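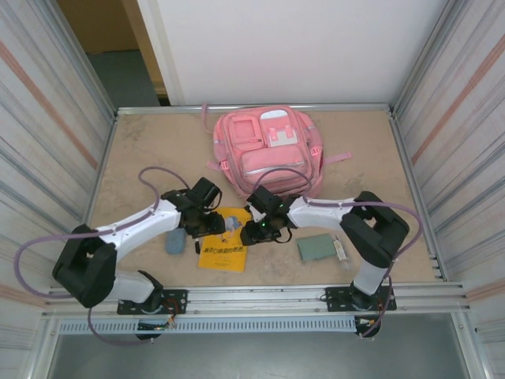 Two-arm handover: planner and controller disagree near closing grippers

gasano_k wrote (Nov 29, 2020):
We run two arms with Dasero as the planner and our own impedance controller under it. When both grippers come to the same thin object, the planner says the path is free, but the controller stops with a torque limit. It happened in 21 runs out of 90. The control loop is at 750 Hz. I already increased the collision padding and the result is the same. Which part should I look at first?

wancombe wrote:
Look at the time stamps. If the joint states of the two arms come on separate topics, the planner may be mixing an old left arm with a new right arm.

gasano_k wrote:
They are separate, yes. I will log both and compare.

maegi_fork wrote:
I don't agree with wancombe. Old states give you random stops, and these are always near contact. For me it is stiffness. Both arms hold position hard and they push against each other through the object. Make one arm soft along the closing direction.
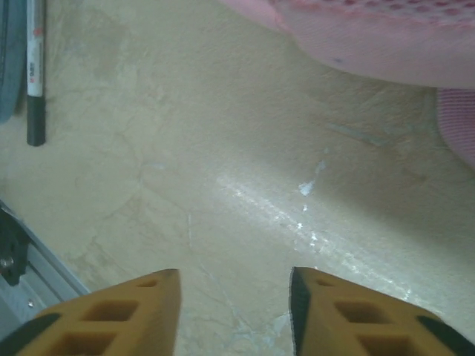 tolv wrote:
Does the wrist camera need its own calibration for each arm?

wancombe wrote:
Each arm needs its own hand-eye calibration, also when the mounts are the same part. Do it again after you change fingers.

gasano_k wrote:
Result of the logs: the right arm is late by 119 ms in the bad runs. With the right arm soft, the stops are fewer but not gone. So I think both of you have a part of it.

maegi_fork wrote:
119 ms is a lot, I accept this. I would still keep the soft arm.

Comments (2)

ruut: Same delay with us on Mägi drivers. Restarting the bridge node helped until January, then it came back.

pell_o: Please post the config when you have it.

Contact | © Wancombe Robotics Forum | Back to top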